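How to Set Up a Home Distance Vision Check

Filed under: Eye Health Basics > At Home

A home distance check does not replace an exam. It gives you a repeatable number for each eye, which you can write down and compare from one month to the next. Most of the errors come from three places: the wrong chart size, the wrong distance, and uneven light. The steps below deal with them in that order.

What you need

- A printed letter chart made for a 10-foot distance
- A ruler marked in inches
- A tape measure at least 12 feet long
- Painter's tape
- A plain paper cup or a stiff card to cover one eye
- A lamp you can aim
- A notebook

Step 1. Print the chart at full size

Open the chart file and set the print scale to 100 percent. Turn off "fit to page" and "shrink oversized pages." Use plain white matte paper. Glossy paper reflects the lamp and lowers the contrast of the letters.

Most chart files have a check line printed at the bottom. Measure it with the ruler. If the line is short or long by more than the width of a pencil mark, fix the print settings and print again. A chart that is five percent too small makes every line harder to read than its label says.

Step 2. Hang the chart

Tape the chart flat to a plain wall with its center at eye height for the person being tested. If that person will be seated, measure eye height in the chair. Pick a wall with no window in it or next to it. For a child, lower the chart so the chin stays level.

Step 3. Mark the distance

Measure along the floor from the wall under the chart, keeping the tape straight and square to the wall. Put a strip of painter's tape at 10 feet. The distance runs from the chart to the eyes, so a standing person lines up the eyes over the strip, and a seated person has the chair moved until the eyes are above it.

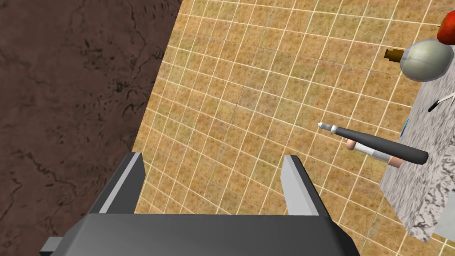 Distance errors matter more on a short chart than on a long one. Leaning in six inches at 10 feet changes the letter size at the eye by five percent, enough to gain a letter or two on the smallest line. Watch for leaning during the test and stop if you see it. Square floor tiles with pale grout lines, like the tan and ochre ones shown, give you a straight edge to lay the measuring tape along. Do not count tiles in place of measuring, as tile sizes differ and grout adds to the total. On carpet, use a second strip of painter's tape as the guide.

Step 4. Set the light

Turn on the room lights and aim the lamp at the chart from one side at an angle of 45 degrees. Move it until no part of the chart is brighter than the rest. The bulb must be out of the tested person's view. Write down which lights were on, and use the same ones next time.

Step 5. Test each eye

1. If glasses or contacts are worn for distance, keep them on. Note this in the record.
2. Cover the left eye with the cup. Do not press on the lid.
3. Start at the top line and read each letter aloud, left to right.
4. Ask for a guess when the person hesitates. Do not say whether it was right.
5. Stop at the first line where more than half the letters are missed.
6. Record the last line passed for the right eye.
7. Wait one minute, then cover the right eye and repeat with a second chart that has different letters.

Step 6. Record the result

Write the month, the eye, the line, and whether glasses were worn. Keep all results in one notebook.

If one eye reads two or more lines worse than the other, or worse than its own last result, book an exam. Sudden vision loss, new flashes or floaters, or a shadow across the view needs same-day care, whatever the chart says.

Amen Eye Education, Siltville | Contact us | © Amen Eye Education | Back to top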